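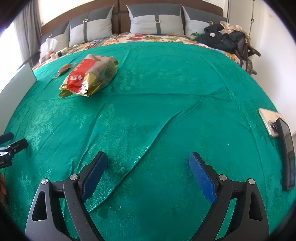

A green patterned bed cover with a satin-like sheen.

Bedding maker's "sleep two degrees cooler" claim gets a chilly reception in Lermont

Sunday, March 22, 2026

LERMONT – A bedding company that wants to open its first outlet in the old Wanutard mill says its new covers will let people sleep cooler through the summer without running a fan. The evidence it has shown so far is thin.

Mellix, which sells sheets and bed covers by mail, told a public meeting at the Lermont library that its "Zerouali weave" draws heat away from the body and keeps a sleeper two degrees cooler all night. The company plans to have the covers on sale at the mill in May, with a queen size priced at $395.

That is a lot of money for a bed cover, and people at the meeting wanted to know what they would be getting for it. The answers were short.

The company's handout says the claim was "proven in a sleep study." Asked for the study, Mellix supplied a two-page summary. It shows that 27 people took part, each for a single night. All of them knew which cover they were sleeping under. They were asked in the morning whether they had felt cooler than usual, and most said yes.

No one's temperature was taken. The two degrees in the advertising comes from a separate bench test, in which a swatch of the fabric was laid on a warm plate next to a swatch of fleece. A smooth, thin cloth will nearly always feel cooler than fleece. So will an ordinary cotton sheet, and the summary doesn't mention one being tested.

The company also says the cover will "pay for itself" in lower power bills. Its math assumes a household that runs a bedroom air conditioner every night from the start of summer to the end and then stops using it altogether once the cover arrives. Plenty of homes in Lermont don't have a bedroom air conditioner. Those that do may not be ready to switch it off in July on the strength of a bedspread.

Even the name took some explaining. The website describes the Zerouali weave as "a rediscovered mill tradition," which led several people to ask which mill. A Mellix representative said the name was picked by the marketing department and that the fabric is made by a contractor overseas. The Wanutard mill, which stopped weaving decades ago and made feed sacks when it was running, would be used for sales and storage only.

That matters because the company is asking the town for help. Its application seeks a three-year break on property tax for the mill's ground floor and says the project will bring "up to 471 jobs to the region." The same application lists the staff for the store itself: nine, four of them part-time. Asked where the other jobs would be, the representative said the figure counted delivery drivers, suppliers and "wider economic activity." She did not have a breakdown with her and said one would be sent to the town.

It had not arrived by the end of the week, a town clerk said.

None of this means the covers are bad. Shoppers who passed the sample around at the library said it felt nice, and one woman asked if it came in a darker color. People have liked shiny bedding for a long time for reasons that have nothing to do with the thermometer. Slick fabrics can feel cool when you first get in, but they warm up once you have been lying under them for a while, and a bed cover made to look good may trap more heat than a plain one if it is backed or lined. The sample at the library was lined.

Mellix says it has sold 3000 of the covers by mail and that returns are low. It would not give the return rate. Its guarantee covers 30 nights, but the buyer pays for shipping both ways and the cover must come back "unwashed and in saleable condition," a hard rule to meet for something that has been slept under for a month.

The town board is expected to take up the tax request at its next regular meeting. The application and the two-page study summary can be read at the clerk's office during business hours. Written comments will be accepted until the day before the vote.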